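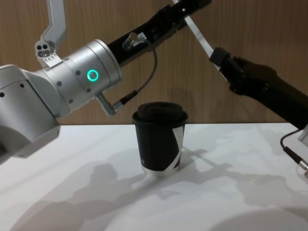
Vesard-users > Planning and collision checking

Re: [vesard-users] two arms, one cup, planner gives up
13/07/2020

Hi all,

Thanks for the quick answer on this! I got back to it after lunch and I think I'm closer, but I'm still confused about the padding, so bear with me.

On the list you wrote:

> Are both arms in the same planning group? If you plan them one at a
> time, the second one treats the first as a fixed obstacle, and with
> the default link padding there's just no room left over something
> as small as a coffee cup. Try one combined group and drop the padding
> on the wrist links only. Also check whether your cable is modeled.

So, yes, I had them as two separate groups (copied from the Grondow config, which I should've read more carefully). With one combined group the planner finds a path for 3 of my 10 saved start poses. Before it was zero, so hooray! The ones that still fail are all the poses where both arms come in high over the cup and lean toward each other in a V. In the viewer there's plenty of daylight between them, and on the table too, but the checker swears the left wrist is hitting the right gripper.

The cable is a good point. I've got a thin grey one that loops out and plugs in on the underside of the left wrist, pretty much right over the lid, and it isn't in the model at all. I'm scared to drop the padding much until it is. Do people use a fat capsule for that, or a chain of little spheres? A capsule is easy but it eats up exactly the space I need.

Other thing: padding is 40 mm on everything right now. If I set it to 10 on the wrist links in the scene file, the log still prints 40 at startup. Is the per-link value read at all in version 2, or does the global one win? I saw a note that Contreras had a patch for this planned for September, but I can't find the branch.

Happy to post my scene file if anyone at Kerkdale or elsewhere wants to poke at it. It's messy, sorry in advance!

Thanks again

> _______________________________________________
> vesard-users mailing list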